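Wrist tracker loses position whenever paper is involved – is the hardware bad?
Last updated: September

Paloma Wojcik
We record hand motion for a robot that is supposed to learn office filing: sorting printed sheets, clipping them, putting them in a desk rack. The person doing it wears a Dreno kit, one sensor block and a band of square markers on each wrist. Muvwood sold it to us as "ready for any desk task." I have my doubts. On cardboard boxes it was fine. On paper, one wrist drops out or jumps sideways, and the robot then copies the jump. On Monday it swept a tray off the bench during playback and hit the stop bar.

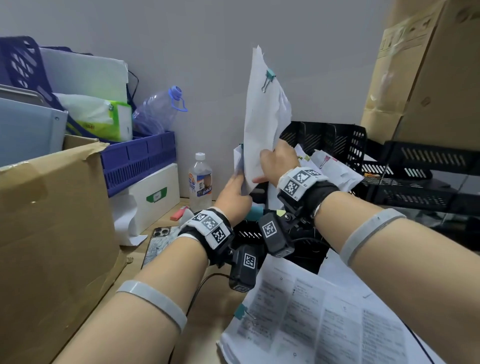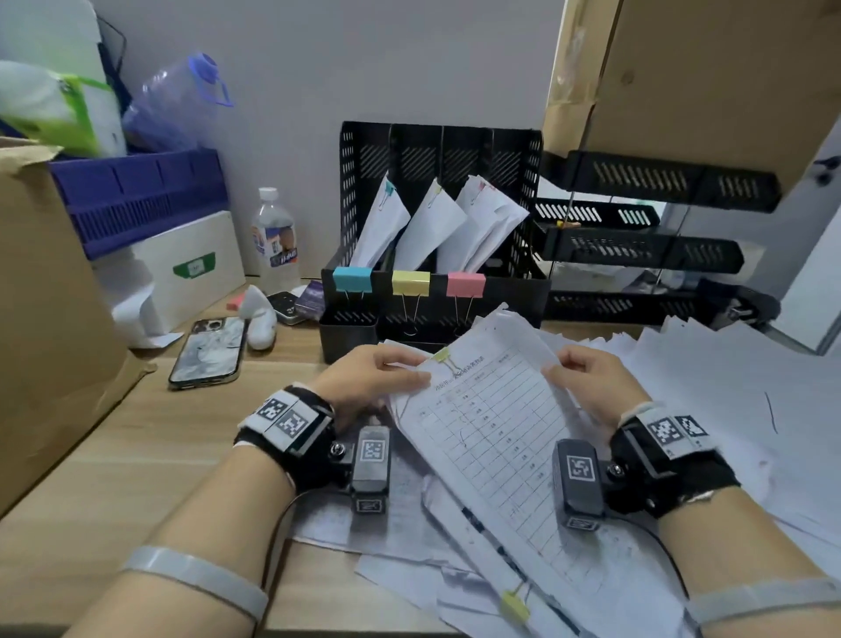

Out of 900 clips, 620 passed the vendor's own check, and I found jumps in plenty of those too. Support says to recalibrate. I have done that every morning and I no longer believe it does anything. Has anyone fixed this for real?

Obi
Check your cables. Ours were bad.

Mestuvholm
I'd leave the hardware alone until you've ruled out the sheets. A page held up between two hands can hide a marker from whichever camera needs it, and when that happens most software guesses. Some of it guesses very confidently. The vendor's check may only be asking whether a position exists for each moment, and a guess counts as a position.

Try this before you send anything back. Record 50 clips with bare hands doing the same motions in the air, no paper at all. Then do 50 more with paper. If the first set is clean, the blocks are probably fine and you have a blocked-view problem. If both sets jump, look at the cables like Obi says, and see whether a band has slipped on the wrist. Recalibrating won't help with a slipped band if it slips again by lunch.

More important – stop playing unreviewed clips on a real arm. Put a speed limit on playback and have it halt if the wrist moves farther between two samples than a person could move it. That should have been there before Monday.

Paloma Wojcik
Cables swapped, no change. The no-paper set had one jump, the paper set was a mess. So I accept the blocked-view idea, though I'd like to hear Muvwood say it. The speed limit is in now. It threw out nearly 650 clips.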